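Nov 25, 2020

Glue notebook, bench 2

Hide glue again. Third batch from the Pramanik granules, first one I'd call usable. Soaked overnight in cold water, 1 part glue to 1.5 water by weight, then into the pot at 140 F. Last time I rushed the soak and got lumps that never went away no matter how long I stirred. No lumps this time. Skin formed on top after lunch, peeled it off and tossed it, added a splash of warm water.

Smell is better than the Lullia stuff. Still a smell.

Test joints: rubbed joints first, no clamps. Maple to maple, short offcuts, both faces planed right before. Pushed together, slid back and forth until it grabbed, then left alone on the rack. 21 pairs total. Half got the straight glue, the odd one out went to straight too. Other half got glue with a pinch of urea to slow the gel. Marked the urea ones with a U in pencil on the end grain. Masanobu marked a few of his on the face instead, so look on both before you break anything.

Open time, straight glue, shop at 64 F: 40 seconds before it starts to string. That is not enough for the chair. The back legs alone take me longer than that to seat. Warming the parts with the heat gun helped a lot, but you have to keep moving or you dry out the thin edges. With urea I quit timing because I got called away, need to redo.

Breaking the first few from last week's batch: two failed in the glue line, clean and shiny, which means starved or chilled. The rest tore wood. Shiny ones were both from the end of the session when the pot had drifted down. Piler pot thermostat reads high, I think by a good bit. Put the candy thermometer in next time and write down both numbers. I say this every time.

Laurier wants to know why not just use yellow glue for the chairs. Told him repairs. Somebody will have to get that seat off in thirty years and it should come apart with steam and a thin knife. He is not convinced. He also thinks the Plekevex liquid hide glue would do the same job with no pot. Maybe. Our bottle is old and I don't trust it – did the string test between finger and thumb and it just stayed tacky, never snapped into threads. Buy a fresh one before arguing any more.
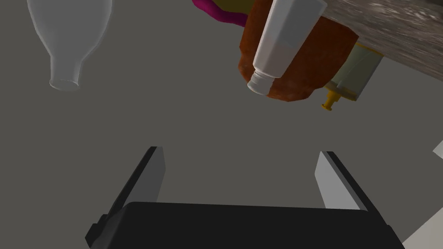
Veneer: small panel, hammer method, walnut over poplar. Sized the poplar first with thin glue and let it dry, scuffed with 80 grit. Went down ok except one bubble near the corner, size of a quarter. Tapped it with a fingernail, hollow. Slit along the grain, worked in some glue, damp cloth and the iron on low, pressed again with the hammer. Sounds solid now but check tomorow.

Don't wet the face side so much. Edges curled up and I was chasing them the whole time.

Load test on the sample lap joint, the one from the 8th of the month: hung weight off the bar until it let go at 160 lb. Wood broke, not glue. Would like more of these but the jig is a pain to set up and the pin is bent. Masanobu says he can turn a new pin out of drill rod.

Humidity has been low since the heat came on. Panels stored by the south wall have cupped a little. Move them. Sticker them properly this time, not leaned up.

To do
Redo urea open time, heated parts and cold parts
Candy thermometer vs Piler dial
Leftover glue in the fridge, small jars, date on the lid. Anything moldy goes out
Fresh liquid hide glue
Clean the brushes, hot water only. The one with the metal ferrule is leaving rust streaks, get rid of it
Ask Laurier for the seat blanks back, he has had them sinse the start of the month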